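There is a stretch of the Birnholm road, just past Paston, where the old sorting sheds still stand, and I never drive it without slowing down a little. The post for 57 villages once went through here, and people set their clocks by the van – my grandmother certainly did, kettle on and biscuits out.
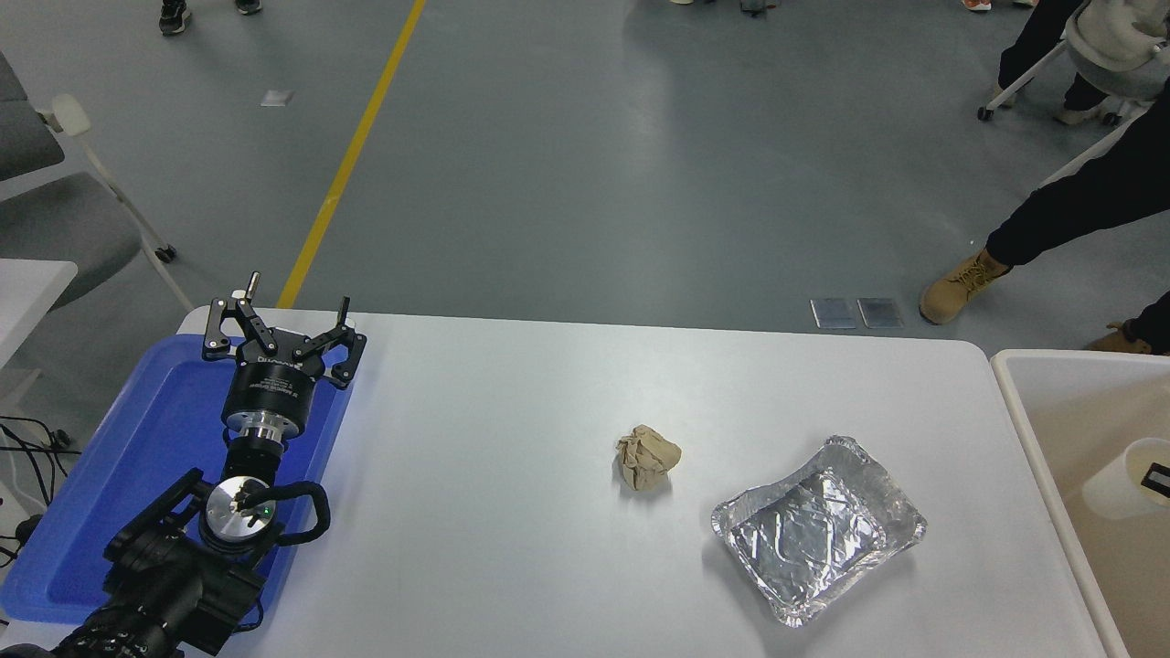
A white table with a shallow blue tray.

Letters are fewer now, of course, but the habit of waiting for them has lingered, and on a bright March morning you'll still find somebody leaning on a gate, in no hurry at all.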